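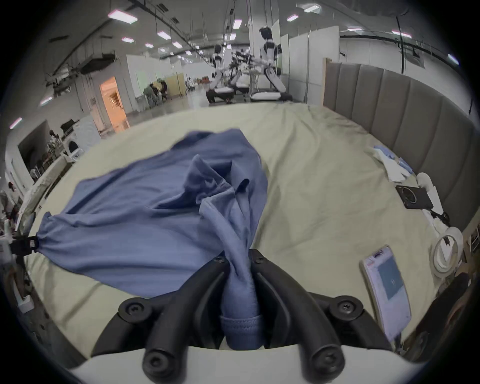 Bedroom 2, main bed, with blue garment, phone and cable on the sheet

Bultwood Furnished Lets
Room inspection checklist, with comments
Property: Flenberg, unit 558
Inspection date: 11 Jul 2025
Type: mid-stay, occupied

Marks used: OK, Attention, Fail, N/A. Comments are required for anything other than OK.

1. Bed and headboard

1.1 Headboard fixed firmly to bed -- OK
1.2 Headboard upholstery clean, no tears -- OK
Gray, vertical padded channels. Vacuumed between the channels in June. Dust is starting to come back in the lower part of the channels but not enough to mark down.
1.3 Wood edge of headboard free of splinters -- OK
1.4 Slats and center support sound -- Attention
One slat on the window side has moved out of its holder. Pushed back by hand. Needs a new end cap, part 1021 in the stores list.
1.5 Mattress label present and readable -- OK

2. Bedding and linen

2.1 Bottom sheet correct size, tucked at all corners -- Attention
Pale beige-green sheet, creased. Tuck was short at one foot corner. Retucked. If it comes out again, swap for the deeper size.
2.2 Stains, holes or worn patches -- OK
2.3 Spare set in closet -- Fail
Only pillowcases found. Full spare set to be sent up with the next linen delivery.
2.4 Mattress protector fitted under sheet -- OK

3. Clothing and personal items

3.1 Walkways clear of clothing -- OK
Blue garment was on the bed, crumpled, with a small black clip on the gathered edge. Left with the tenant. Nothing on the floor.
3.2 Clothing kept off heater and lamps -- OK
3.3 Clips, pins and other small hard items kept off the bed when in use -- Attention
Tenant reminded to take clips off the bedding before sleeping. Small items also get carried down to the laundry with the sheets, and we have had one washer filter blocked that way already this year.
3.4 Closet rail secure -- OK

4. Phones, cables and charging

4.1 No device charging on or under bedding -- Attention
A phone in a pale pink-white case was lying face up on the bed, with a white cable near it. Not marked as a fail, but the charging rule was gone over again. Charge on the nightstand or the desk.
4.2 Cables free of splits and bare wire -- OK
4.3 Outlets by bed not overloaded -- OK
4.4 Extension cord, if any, carries a test sticker -- N/A

5. Room safety

5.1 Smoke alarm sounds on test -- OK
5.2 Window opens fully and latches -- OK
Stiff at the start. A little silicone spray would help.
5.3 Door closes and locks from inside without a key -- OK
5.4 Space beside bed at least 630 mm -- OK
Measured at the narrowest point, between the bed and the dresser.
5.5 Heater guard in place -- OK

Actions

Slat end cap, item 1.4 -- order and fit, ticket 1977
Spare linen set, item 2.3 -- linen room
Window latch, item 5.2 -- with the next maintenance visit
Bottom sheet, item 2.1 -- check again at next inspection

Copy left in unit: yes
Tenant present during inspection: yes
Next inspection: at end of stay, or sooner if the slat moves again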